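Adjoa Yakubu
June 2024

OK, a thread on white worktables with walls on three sides. My feed is full of them and I have doubts. Feel free to mute me for ten minutes.

The pitch goes like this. White top, pale walls left, right and back, and you will focus better and clean up faster. The post that started it has 3,000 likes and not one word from a person who has used the thing for more than a weekend.

Tririne wants 255 dollars for the wall set. Just the walls. You bring your own table. I read the whole product page twice looking for what the walls are made of and still couldn't tell you.

So let's talk about the look everyone is after.

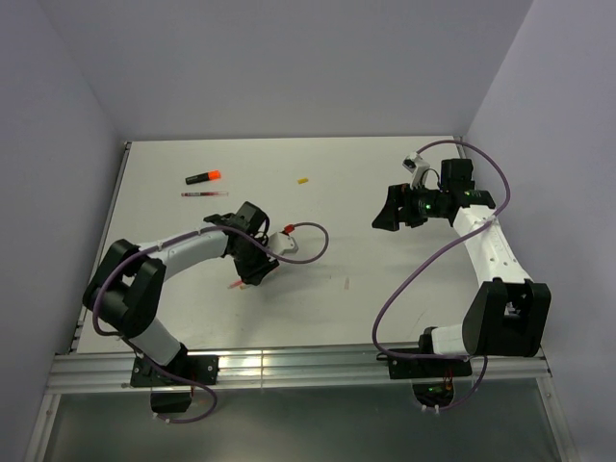 White top, gray-lavender back wall, a side wall at each end.

I get the appeal. I really do. Anything dark on a top like that jumps right out at you, and you'd find a dropped screw a lot sooner than on my old brown desk.

But so does every crumb, pencil mark and coffee ring. White isn't "easy to keep clean." White is easy to see dirty. Those are two different claims and Grilik's ad swaps one for the other halfway through a sentence.

Next claim: walls "stop things rolling away." Sure, on three sides. The front is where I sit. The front is where my stuff rolls off. I have picked up the same marker cap off the floor since March and a back wall would not have saved me once.

Then the light. "Even, shadow-free light," says the Korletey guide, which runs to 1,257 words and spends maybe two lines on where to put a lamp.
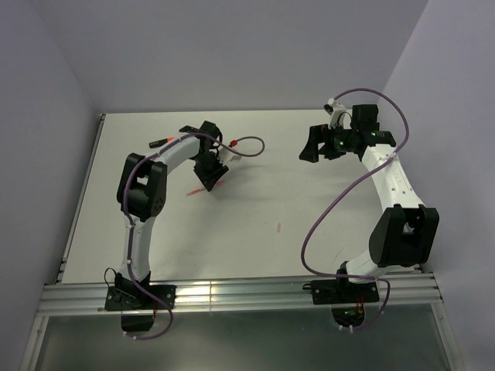 Shadow-free is the claim I trust least. Put two walls together and you get a corner, and a corner goes darker than the wall on either side of it. Pale paint makes it gentler, that's all. Look at where the grays meet there: soft, not harsh, but still shadow. If a seller tells you otherwise, ask for a picture with the corners left in.

Cables. Everybody skips cables. You can buy the calmest, palest table in the world and one bright cord will be the first thing people look at. Clip it along whatever it runs beside, and then deal with the last foot, the bit that hangs down past the front edge. The last foot is where everyone quits, me included.

"But Adjoa, you could just paint some boards." Yes! Thank you! That is what I'd do. Pale gray, not bright white, so the top stands out from the walls a bit. Screw them to a cheap table and see if you still like it after a month.

Someone just replied that Gretisex sells a folding version with 500 five-star reviews. I went and looked. The first page of them was all "arrived fast, looks great." Tell me how the hinges are doing next winter.

Things I would pay for: a tough top that takes scrubbing, and a low lip along the front. None of the ones I looked at has the lip. I've asked two of the sellers and one sent me a coupon.

If you own one of these and have used it daily for six months or more, reply with how the top is holding up. Close-up of the surface please, before you wipe it.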